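Workshop tips that may not be worth your time
January 7, 2019

Every January the same list of workshop tips does the rounds, and every January I try a few of them to see if they hold up. Mostly they don't.

Start with magnetic trays for small screws. Fine if your screws are steel. Brass ones slide about as they please, and the tray picks up filings that end up on your next job. A jam jar lid does me just as well. I bought the Drovell tray anyway and it now holds teabags.

Then there is rubbing soap on a screw thread before driving it into hardwood. I'll give them this one, up to a point. It does go in more easily, but soap draws damp and I wouldn't use it near anything I cared about. Candle wax is better. Drill a proper pilot hole and you may need neither. 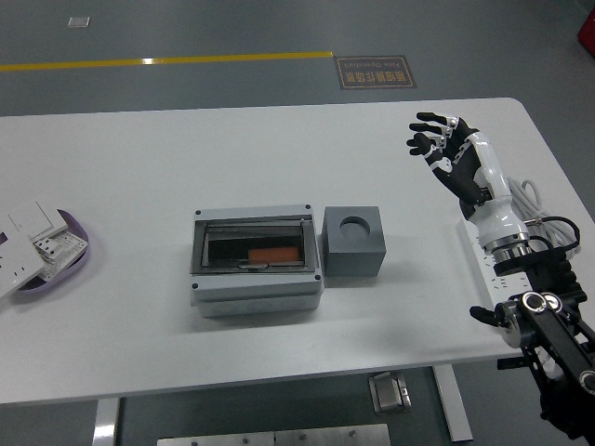

Labelling is where the advice gets silly. One site wants a printed tag on every lead, lid and drawer, and sells you the printer. Masking tape and a pencil cost me almost nothing, and when I change my mind I peel it off. The tape does go brittle after 2 years or so in a cold shed. Replace it.

Freeing a stripped screw with a rubber band: I have tried this on 22 screws and it worked on three. Those three were barely damaged to begin with. A screw extractor from Vultex got most of the others out, though I snapped one head clean off and had to drill it.

Last, the claim that you should oil your hand tools weekly. Who does? I wipe mine down in March and again when the clocks go back, with a rag and a drop of light machine oil, and the only rust I've had was on a chisel I left in the grass.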